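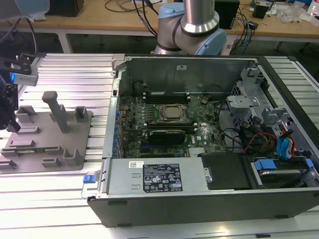 ¿Vale la pena ampliar la memoria de un ordenador de sobremesa antiguo?

Depende del uso que se le quiera dar. Para escribir, leer el correo, llevar las cuentas de casa y abrir varias páginas a la vez, un módulo más suele notarse bastante. Para vídeo pesado o juegos recientes se notará poco.

La torre que se abre otra vez
Texto de Gøran Kristiansen
Marzo de 2022

En mi casa hubo durante muchos años una torre debajo del escritorio. Servía para apoyar el pie izquierdo y, de vez en cuando, para imprimir. Cuando me mudé a Dendstead la llevé conmigo por una razón que mi mujer todavía discute, y quedó en el pasillo, con una planta encima. Cuento esto porque sospecho que muchos lectores tienen una parecida y no saben qué hacer con ella.

Yo la llevé a Tranar, el taller que Rosângela Magalhães abrió en los bajos de una antigua mercería. El mostrador es el mismo de antes, con los cajones pequeños para botones, y ahora en los cajones hay tornillos, pilas de botón y tapas de ranuras. El año pasado pasaron por allí más de 300 ordenadores de sobremesa. La mayoría venía de oficinas que habían cambiado a portátiles, y el resto venía de pasillos como el mío.

Lo primero que aprendí es que una torre se trabaja acostada. Se apaga, se desenchufa, se mantiene pulsado unos segundos el botón de encendido y se tumba con el lado de la tapa hacia arriba. De pie, uno trabaja con la mano torcida y los tornillos caen al fondo, donde siempre encuentran el hueco más incómodo. Acostada es como un cajón, y se entiende mucho mejor cómo está ordenado todo: la placa base, la fuente de alimentación, la jaula de los discos y los cables que van de una parte a otra.

A mí me sorprendió lo poco que hay que atornillar en algunos modelos de oficina. Las piezas que el usuario puede tocar llevan a veces una pestaña de color, para distinguirlas de las demás. El disco duro puede ir en una bandeja de plástico que se aprieta por los lados y sale. Magalhães me dijo que esos ordenadores se diseñaron pensando en un técnico con prisa, y que por eso le gustan tanto a quien no es técnico.

El polvo es un capítulo aparte. En el taller usan una brocha blanda de pintor y aire, y sujetan con un dedo las aspas del ventilador mientras soplan. Mi torre dio una cantidad de pelusa que me dio vergüenza. No tenemos gato.
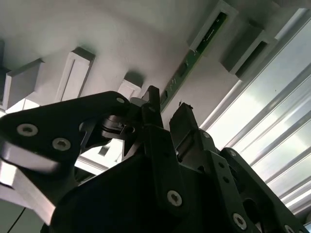 Después de la limpieza viene la memoria, que es la operación por la que pregunta casi todo el mundo. El módulo es una tarjeta estrecha con una hilera de contactos en el borde inferior y una muesca que no está en el centro. La muesca tiene que coincidir con el resalte de la ranura. Si no coincide, se gira el módulo, y si tampoco así coincide, es de otro tipo y no va a entrar por mucha fuerza que se le haga.

Keabetswe Khumalo enseña esta parte a los principiantes los meses de invierno. Tiene un método muy tranquilo. Antes de tocar nada apoya la mano en el metal desnudo del chasis para descargar la electricidad estática. Luego abre los cierres de los extremos de la ranura, coge el módulo por los bordes, nunca por los contactos, y lo deja descansar en las guías, todavía sin apretar. Lo mira de frente y también de lado. Cuando está recto, aprieta con los dos pulgares, uno en cada extremo, hasta que los cierres suben.

«La gente tiene miedo de apretar demasiado y por eso aprieta torcido», me explicó. En su opinión, la mitad de los ordenadores que pitan después de una ampliación tienen el módulo asentado solamente por un lado. Hay que sacarlo y ponerlo de nuevo. Yo necesité tres intentos, y en el segundo me corté un poco con el borde de la chapa, cosa que aquí consideran una especie de bautizo.

Conviene mirar también en qué ranura se coloca. Cuando la placa tiene 4 ranuras, los módulos suelen ir por parejas, y el orden viene en el manual o en una pegatina en el interior de la tapa. Mi tapa no tenía pegatina. Nour Farah, que se encarga del almacén, guarda los manuales impresos en 31 carpetas de anillas, ordenadas según un sistema que no he conseguido comprender, y encontró el mío antes de que yo acabara de deletrear el modelo.
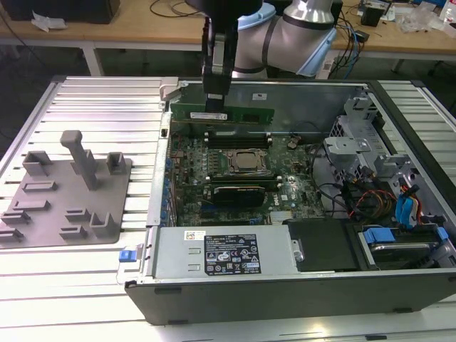

Queda la cuestión del dinero. Los módulos usados son baratos, sobre todo los de generaciones anteriores, y en Tranar los venden probados durante una noche entera. Una unidad de estado sólido cuesta algo más, pero cambia el carácter de la máquina todavía más que la memoria. También aconsejan cambiar la pila de botón de la placa, si el reloj se retrasa o vuelve a una fecha absurda al arrancar. Es una moneda pequeña y sale haciendo palanca suavemente con la uña.

No todas las torres se salvan. Las que llegan con condensadores hinchados o con la fuente quemada van al cuarto de atrás para piezas, y la fuente no la abre allí ningún aficionado, porque puede guardar tensión aunque esté desenchufada. Prapai Sombatkul, de la biblioteca del barrio de Sawatzky, recogió en noviembre un lote ya revisado para la sala de lectura. Me cuenta que los usuarios mayores prefieren el sobremesa por el teclado grande y por la pantalla, que se puede subir con dos libros gordos debajo.

La mía volvió a casa con el doble de memoria y un disco nuevo. Arranca mientras me siento. La planta está ahora en la ventana, donde crece mejor, y el pie izquierdo se ha tenido que acostumbrar al suelo.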